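Lakier puts 484 pieces of pop memorabilia on sale, and admits it may have overdone the mugs

GRURKHAM, February 16, 2021 – Online collectables shop Lakier has opened its new Haltura range to buyers across the UK.

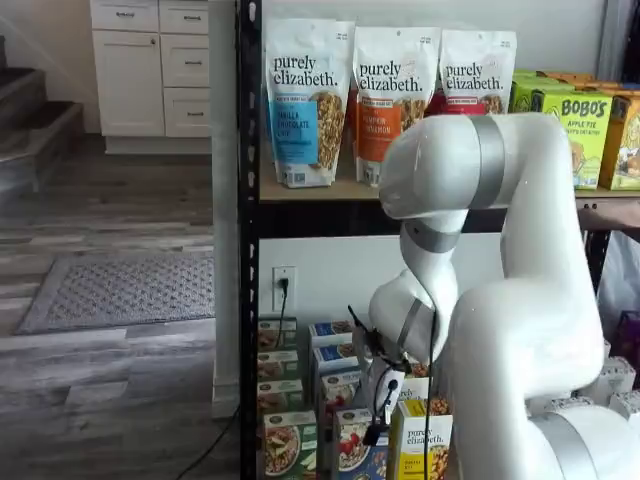

What is in the range

Haltura brings together 484 items for people who like their pop stars printed, stitched, glazed or made to nod. There are tour-style scarves, tea towels, enamel badges, a jigsaw of a very large hairdo and 27 different mugs. Lakier accepts that this is a lot of mugs.

"We had a meeting to cut the mugs down and came out of it with two new ones," said Constanza Villalba, who founded Lakier after moving to Grurkham from Cáceres. "I have stopped holding meetings."

Prices and postage

Badges start at £2. Orders over £50 are posted free, a figure the shop says most customers reach without meaning to. Returns are accepted within a month, apart from earrings and anything that has been signed by the buyer for a laugh.

For the serious collector

A limited run of velvet cushions will follow in June. Each comes with a numbered card and a dust bag, so that it can be kept in perfect condition and sat on by no one. Buyers can join the waiting list on the Lakier website now.

"Collectors are careful people," said Ida Buschmann, head of buying. "They ask about the stitching, the box, the tape on the box. One gentleman wrote to us three times about a keyring. He bought the keyring, and I think we both felt better."

Gift wrapping is offered in silver or a different silver.

About Lakier

Lakier sells music and film collectables online from its base in Grurkham. It does not buy used items, however often your uncle writes in.

Press enquiries: Ida Buschmann, Lakier, Grurkham. Product samples on request, mugs especially.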